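Teaching the Planner to Wait: An Interview with Shahram Shojaei

Institute Features | Sat 19 October

Shahram Shojaei leads the planning software group at the Preltemmont Institute, where he has worked for nine years. His group maintains Titevus, a task planner for two-armed manipulation in domestic settings. The Institute spoke with him about the most recent release and the questions it leaves open.

The project began with a narrow aim. "We wanted one planner that could operate a household appliance from its controls," Mr. Shojaei said. "A microwave is a good subject. The door, the panel and the display all have to agree with what the software believes."

That belief is kept in what the group calls the state record, a short table of facts about the appliance. Each fact carries a confidence value, and the planner may not act on a fact whose value has fallen below a set limit.

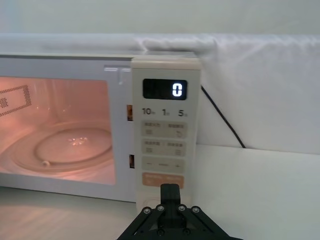 "The record was the part we rewrote most often," he said. "In the first version, a fact stayed true until something contradicted it. That is convenient for the programmer and quite dangerous for the arm. We now let every fact decay, and the planner has to go and look again."

Looking again has a cost. The perception module, Prillumard, was first written to process a full view of the appliance at each step. The current version requests only the region that the next action depends on, such as the display or a single button -- a change that Mr. Shojaei credits to a long review held in June.

Printed labels remain difficult. The module stores each control by its position relative to the panel outline and treats the reading of text as supporting evidence only. "Faint lettering on a pale button is hard for a person," he said. "We did not wish the whole plan to rest on it." 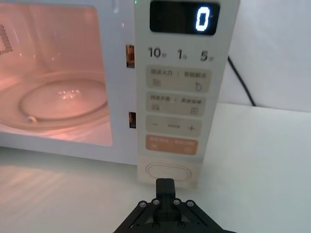 The gripper at the lower end of the control panel, with the display showing 0.

The test set for the present release contains 418 recorded task attempts, divided among 18 task types. Mr. Shojaei declined to give a single success rate. "The tasks are too different from one another," he said. "We publish the logs by type, and we ask readers to begin with the failures."

Motion for the two arms is handled by Ekanayake, a separate scheduler that reserves space in front of the appliance for one arm at a time. The second arm may move only outside the reserved volume.

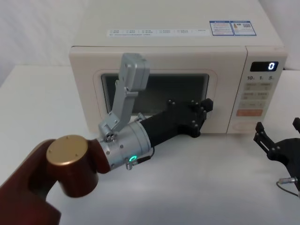

Reading time: 3 min

Asked whether the reservation rule was too cautious, Mr. Shojaei agreed that it was. "It wastes motion, and we know it does. A shared volume would be faster, but the scheduler would need contact estimates that we do not yet trust." A trial version with shared space exists in a development branch and has not been merged.

The group's next release will concentrate on recovery. At present, when an action does not produce the expected change in the state record, Titevus repeats the action once and then stops. Mr. Shojaei would like it to compare several explanations before choosing what to do -- a button missed, a door not fully closed, or a display misread.

He expects that work to occupy the group through the coming year. The interface between the planner and the scheduler will stay as it is, so that outside laboratories can keep their existing task files.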